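Re: [arm-users] softer fingertips vs. the stock ones on towels

From: Emilian Dumitrescu
Date: 25 October 2025

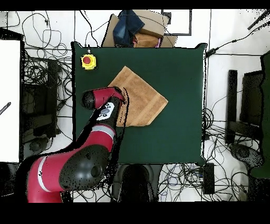 Hi Tatiana, hi all,

Great question, and good timing, as I've been swapping fingertips on our arm all week and I'm having far too much fun with it!

Tatiana Hubáček wrote:
> We're getting nowhere with terry cloth. The stock tips either
> skate over the top or grab two layers at once. Has anyone tried
> the Plisley pads? And does the head camera give you enough to
> find a corner, or do you need one on the wrist as well?

Yes to the Plisley pads, and I like them a lot. I ran 200 corner grabs with the stock tips and 200 with the pads, same towel, folded to the same size and turned to a new angle each time. Stock tips picked up only the top layer 3 times in the first 14 tries, which was so bad I stopped to check my gripper zero (it was fine). The pads were a different story right from the start. The ridges catch the loops, so you can come in low and slow and let them do the work. Drop your closing force before you try them, though! I left mine at the old setting and pinched the whole stack.

On the camera: head view only so far. It does fine with a tan towel on our dark green table. Where it struggles is the last bit of the approach, when the gripper covers the very corner you're aiming for. Seung-woo Yoo has a wrist camera going over at Ornwood and says it helps there, but his cable kept snagging at full reach. Seung-woo, did you ever fix that?

Next up for me is jeans. Thick seams, stiff waistband, should be a good fight. I can post the settings file and the full log of all 400 grabs if people want them.

Emilian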